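Equipment Planning Notes for the Coming Budget Year

Wed 20 June

The equipment request for the coming budget year is due in October, and I have begun setting down the figures early. Last year the request was assembled in the final week, and two items were left out that later had to be paid for from the repair fund.

The largest line is for arms. Our present plan calls for 2 more, to be used in furnished rooms of ordinary size. Quotations have been requested from Muvonmont and from Orberg. The Muvonmont quotation includes delivery and a first service visit. The Orberg quotation is lower, but mounting hardware is listed separately at $532, and spare gripper fingers at $369 per set. Both prices have been entered in full so that the totals may be compared fairly.
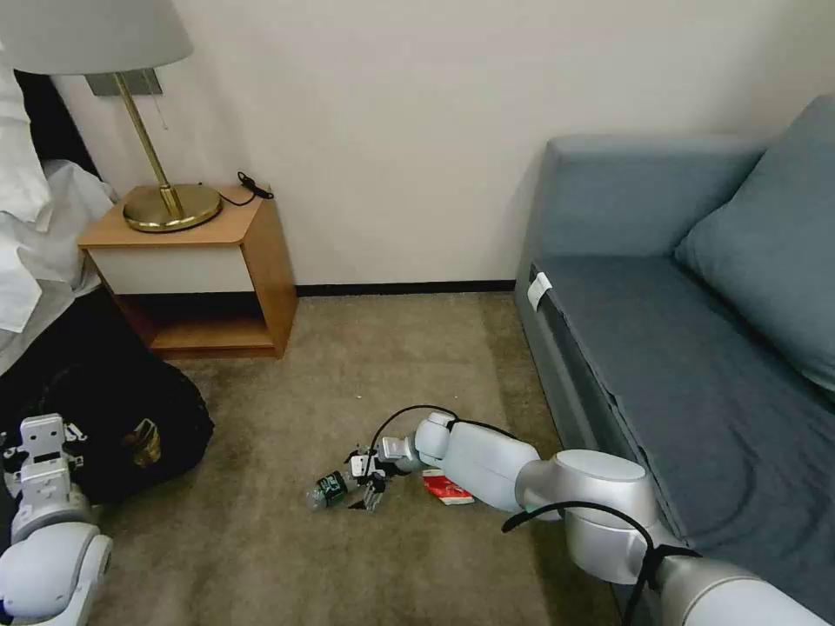

Cable protection has never had a line of its own in our budget, and I intend to propose one. Cables have been charged to general supplies, where the cost is difficult to trace from one year to the next. On an arm working down at carpet level, with the cable looped along the outside and over the wrist, the sleeve and clips should be priced together with the arm. Joshi supplies a suitable sleeve in 25-foot lengths, and one length per arm should be sufficient with careful cutting.

Floor-level work also bears on the choice of mount. A fixed pedestal is the less expensive option, but it limits how near the arm can be brought to a low object beside a sofa or bed. The adjustable base from Groltulska remains under review. I have asked for its load rating in writing and will not enter a price until the rating has been received.

Training hours, insurance and storage will be treated in a separate entry. The draft worksheet will be revised once the second quotation for the bases arrives.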